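Is a paid meal-prep storage plan worth it, or is it just boxes?

Posted in Kitchen & Pantry by wornout_in_Findbridge

My sister-in-law swears by the Wornuneo method, where every ingredient gets its own clear box and you put dinner together from the boxes all week. The starter guide costs 62 dollars and the boxes are extra. I cook for two. The site says you can save up to 400 dollars a year on wasted food, but I can't find where that number comes from. Has anyone kept this up past August, when the tomatoes go soft in a day?

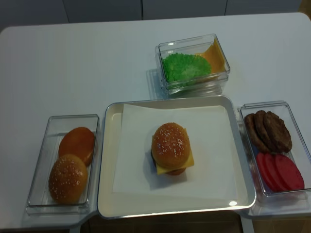
Toy burger set, clear containers around a white tray

I already own plenty of old jars. I don't see why they wouldn't do the same job.

Rosalba Zanetti

They would. I bought the guide and it's mostly photos of tidy shelves. What I got out of it was "put the stuff that spoils first where you can see it," which my mother told me for free.

The savings number bugs me too. Saved compared to what? If you throw out half a bag of lettuce every week, then sure, any system will help. If you already eat your leftovers, I doubt you'd notice. And cut onions make everything near them taste like onion unless the lid really seals. Mine didn't.

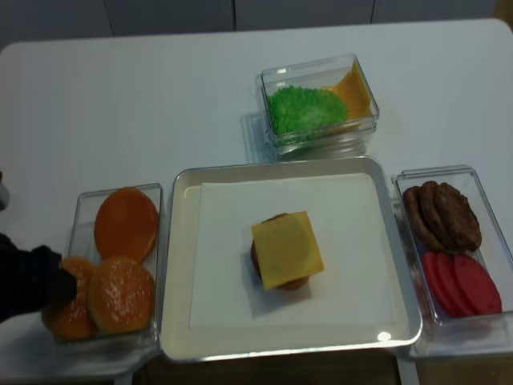
Burger partly put together on a sheet of white paper

I'd try it with your jars for a couple of weeks before spending anything. Keep a list on the fridge of what you throw away. I'd trust that over any website, including this one.

siqueira_pantry

I like mine, got the Desen lids and they're ok. Dishwasher warped one. Don't bother with the labels, they peel off.

Can't say if it saved money, I never kept the receipts. Dinner does go faster when the chopping is done. You still have to do the chopping though, and the guide kind of skips over that part. 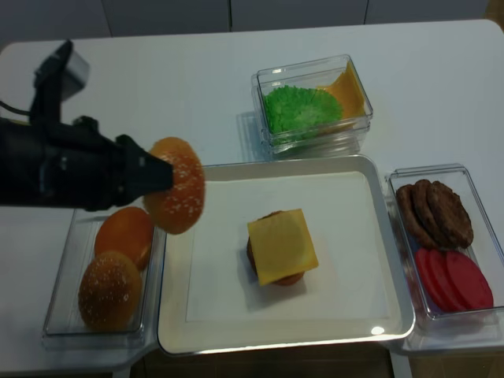
Can I store sliced tomatoes and lettuce in the same box?

I wouldn't. Tomatoes leak and the lettuce goes slimy, so keep them apart and put a paper towel in with the lettuce. Slice the tomatoes the day you want them if you can.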